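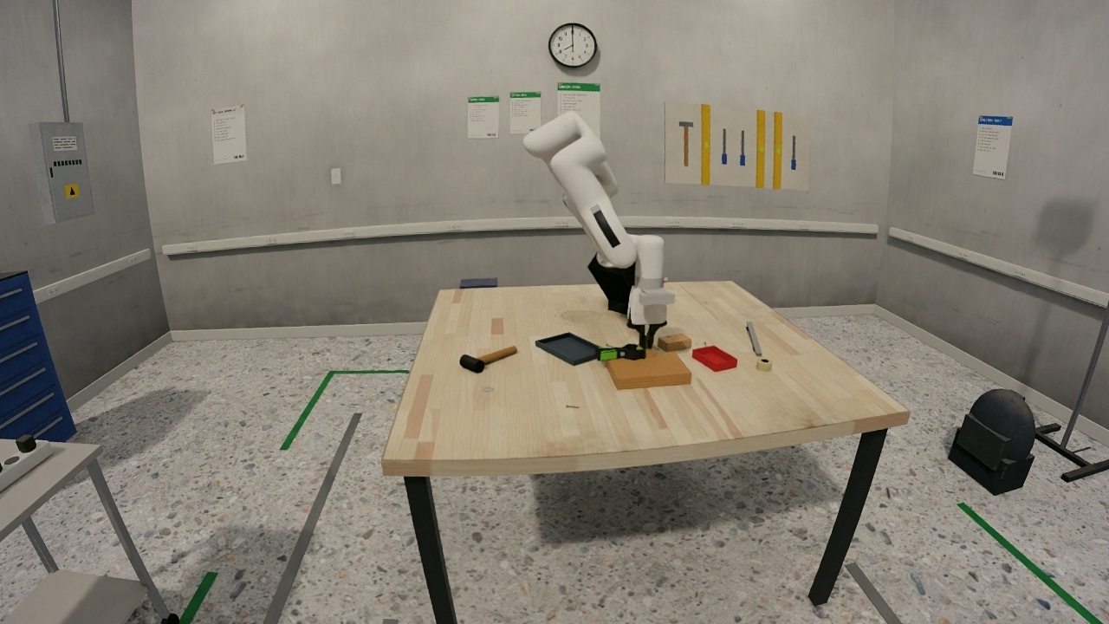
Bench cell in the simulator, arm over the green and black tool. Attached to ticket by S. Guerra.

Ticket: Bench tidy routine stops above tool, does not close
Site: Evdale, repair shop
Opened by: Samuele Guerra
Assigned to: Umesh Khurana
Opened: September 29, 2020
Priority: Normal
Status: Closed, with follow-up

Problem as reported
The end-of-shift tidy routine reaches the small green and black tool and holds over it. The gripper stays open. After 60 seconds the routine times out and the arm goes home. The pendant shows "target not confirmed" and nothing else. Same result in the simulator and on the real bench, so I don't think it's hardware.

Other items on the bench are not affected when I run them one by one. Mallet, wood block and red tray all go through. The routine takes the green tool first, so one failure there means nothing gets put away and whoever has second shift starts with a full bench.

Steps to reproduce
1. Load the standard bench layout.
2. Start tidy from the pendant.
3. Wait for the arm to go to the first item.

Comment, Umesh Khurana
Got it on the first try with your layout. Two questions. Did anybody change the item list after the Grullwood update? And is the tray always at that angle, or is it supposed to be square to the bench?

Comment, Samuele Guerra
Item list was changed by Houshang on second shift. The tray is wherever people leave it. Before the arm we all just reached around it. If it has to be square, somebody needs to tell the shift, because it's not on any of the sheets on the wall.

Comment, Houshang Rahimi
I added the washer and the nail to the list. I did not touch the entry for the green tool. We were asked to add small parts because people were still picking them up by hand at the end of the night, and that was supposed to be the part of the job we got back.

Comment, Umesh Khurana
Thanks both. The tray doesn't need to be square. Please don't start lining things up for the arm, it will only hide the fault.

Looked at the log. The arm gets to the right place over the tool. Then the check runs to see if there is enough clear space for the fingers on each side, and the check fails. With the tray on one side and the board close in front, the clearance comes out 2 mm under the limit. The limit used to be smaller. Grullwood set one value for all items in the update, and it was picked with larger parts in mind.

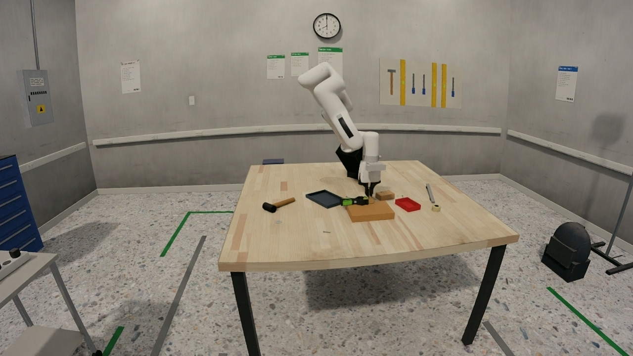 I ran it again with the limit for this one item set back to the old value and left the rest of the bench as it was. The check passed and the fingers closed on the tool. Then I repeated it from different start positions, 7 runs, no timeouts. Please try the same on the real bench before we close this. The setting is under Items, Clearance, and you need the lead login to change it.

Comment, Samuele Guerra
I don't have the lead login. Neither does Houshang. Ottavio has it and he is on days only.

Comment, Ottavio Mazza
Changed it on the real bench this morning. Ran the routine twice and it finished both times. I can't be the only person with that login if the fault shows up at the end of second shift. Until now they have been calling me at home or putting everything away themselves and not writing it down. I'd like both shifts to have it.

Comment, Houshang Rahimi
Agree. Also, the time for cleanup was taken off our shift when the arm went in. When the routine stops we do cleanup on our own time or we leave it. I would like that recorded here even if it is not a software problem.

Comment, Umesh Khurana
Recorded. I can't fix the schedule from here, but I have split it out as a separate item and sent it to Samuele Marchetti, who set the shift times. On the software side I am making two changes:

- Clearance limit is now set per item. Small items keep the old value.
- If an item fails the check, the arm skips it, goes on to the next one, and lists what it skipped on the pendant. It no longer goes home on the first failure.

The timeout for the full routine is now 300 seconds. The wait on a single item is unchanged.

Comment, Samuele Marchetti
Received. Guerra and Rahimi will both get lead access once they have done the short training with Ottavio. Cleanup time goes back on the second shift schedule until the new version has run for all of next month. We will look at it again then with the people who work the shift.

Comment, Samuele Guerra
New version loaded. Skip list works. It skipped the nail once and told us so, and I picked it up by hand. OK to close from my side.

Resolution
Clearance limit too large for small items after update. Changed to per-item values. Skip-and-continue added. Shift time and login access moved to follow-up, owner S. Marchetti.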